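Munura planner gallery

On this page we collect pictures from our work on Munura, the motion planner which we develop at Okmont. Most of them come from the simulator, where we run every change before it goes to the real arm. The software part is done by Leszek Wieczorek and Ifigeneia Pappas.

The block task has four small cubes and one red platform. The colors are strong on purpose, so that an error in perception is easy to find in the logs.

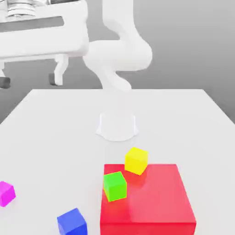 Each night the planner gets 100 new start layouts, and for every layout it has 10 seconds to find a path. In April we passed over 4,000 layouts in total. The failed ones are saved with their random seed, and Ifigeneia replays them in the morning.

Questions about the scene files can be sent to Trí Mạc.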